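Small marks on white walls, and how to live with them

In our flat all walls are white. When we moved in, the paint was new and I thought, good, white is simple. After one winter I had a different opinion. I write down what I have learned for other people who rent and who must give the walls back in good condition.

Look first, then touch

Most of the damage on a wall is made by cleaning and only a little by the dirt. I have one place by the kitchen door which is shiny like a plate, and it was me who made it, with a rough sponge, in one evening. The mark I wanted to remove was smaller than a grain of rice.

So now I look first. I hold a small lamp flat against the wall and let the light go along the surface. A scratch has a little edge of shadow. A hair or a thread lifts when I blow on it. Pencil has a gray shine. Grease shows nothing until you look from the side, and then it is darker than the rest.

The place behind a table is the worst in every home, as chairs, bags and elbows all go there. Thin dark lines and short dashes are the usual thing.

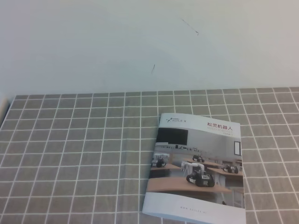
What to use for which mark

Pencil: a clean white eraser, in one direction only. Brush the crumbs away with a dry brush, not with the hand, which is greasy even when it feels clean.

Rubber from shoes or chair legs: the same eraser, and after it a cloth with warm water.

Grease: one drop of dish soap in a cup of warm water. Press the cloth to the wall, count slowly to 30, lift it, and press with a dry cloth. Do not rub in circles.

Ink from a ball pen: I never had luck with this. Everything I tried made it wider. I paint over it.

Cobweb and dust: dry only. A duster made of wool, or an old cotton sock on a ruler. Water turns dust into a gray stripe.

Test every method in a corner which is normally behind furniture, and wait until the morning before you decide. Wet paint always looks darker, and many times I was afraid for no reason.

Scratches

A shallow scratch can be filled with a white filler from a tube. I use the small tube of Boltell because our hardware store sells it, but I believe that any fine filler does the work. Put less than you think. Push it in with a finger, wipe across the scratch with a damp cloth, and let it dry for 3 hours. Then sand it very lightly with paper number 220 or finer.

If you kept some paint, put it on with the corner of a sponge and dab. A brush leaves lines, and the repaired place will look like a stamp on an envelope. Our color is Oksanen 223, which is written on a piece of tape inside the fuse cupboard. Please do the same in your home. White is not one color, and next to each other two whites can look like cream and milk.
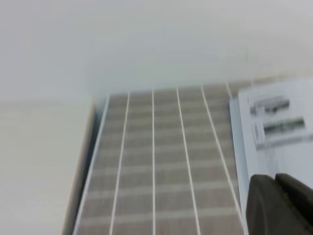 Page last changed: December

Keeping paint for later

A big can with a little paint at the bottom dries fast, there is too much air in it. Pour the rest into a jam jar, fill it almost to the top, put kitchen foil under the lid and close it hard. Write on the jar the color, the room and the year. Keep it where there is no frost. Ours stand in the bottom of the hall closet, next to the shoe polish.

Before use, stir it for a long time with a wooden stick. If there is a skin, take it out in one piece and do not mix it in. If the smell is sour, the paint is finished and must go to the collection point. In our area this is on Jurnska street, and they close at 17 o'clock.

Less marks from the beginning

Put felt on the back of chairs and not only under the feet. I bought a sheet of felt from Uter and cut it with old scissors.

Leave the width of two fingers between the table and the wall. Crumbs will fall there, but a vacuum cleaner can reach them.

Do not hang wet coats against paint. A hook with a longer arm costs little.

Wash the light switch plate every time you wash the bathroom sink. The gray cloud on the wall next to the switch begins on the plate.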